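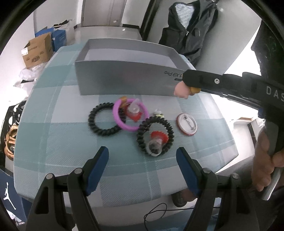 Weaning off the dummy - cold turkey or gradual?

kierank80
Posted Nov 7, 2020
Ours is nearly two and still wants it for every nap, every car ride, every trip to the shops. Dentist says start cutting back. Mum says bin the lot tonight. Anyone done this recently?? Need a plan, running on no sleep as it is.

LieslE
Cold turkey. Three awful nights then done. Dragging it out is crueller imo.

Norbi_M
Disagree with Liesl. We went sleep only first, then nights only, then gone. Took over 11 weeks but hardly any tears. Depends on the kid I reckon.

LieslE
11 weeks! I'd have lost my mind.

kristine.t
Middle ground - pick your rules and write them down so both parents (and nan!!) stick to it. Ours were

1. Dummy stays in the cot. Not the car, not the pram.
2. Check the teat every morning. Sticky, cracked or gone a funny colour, chuck it, don't replace it.
3. Something else to hold at quiet time. Soft toy, a book, whatever they'll take.
4. Small toys all live in one tray, comes out when they ask for the dummy. Put it away after or it gets boring. 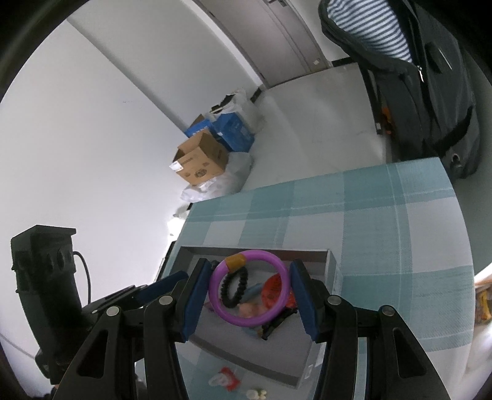 5. No going back once it's gone from the cot. Hide the spares from YOURSELF.

Oh and keep small stuff out of that tray, if it fits in their mouth it will go in thier mouth.

Gergely S
Number 5 is the one we stuffed up. Found one in the glovebox on a long drive, gave in, back to square one for a fortnight.

kierank80
Thanks all. Kristine did you do the dummy fairy thing? Partner is keen, I think it's a bit much.

kristine.t
Nah. He wouldn't have got it at that age. My niece did at three and loved it, left them all in a bag and got a scooter.

Norbi_M
Fairy is fine for older ones. Under two they just think you've lost it and go looking.

LieslE
Or you tell them the truth, dummies are finished. Kids cope. Everyone here overthinks this stuff

Gergely S
Easy to say with a good sleeper Liesl. Mine was up at 2 every night screaming and the neighbours were knocking on the wall.

LieslE
She was NOT a good sleeper lol

kristine.t
One more thing, don't start the same week as daycare or a new bed. We did and regreted it.

kierank80
Ok. He starts daycare at the end of November so either now or after Chrissie. Going to do cot only from tonight and see how we go. Will report back.

Norbi_M
Good luck mate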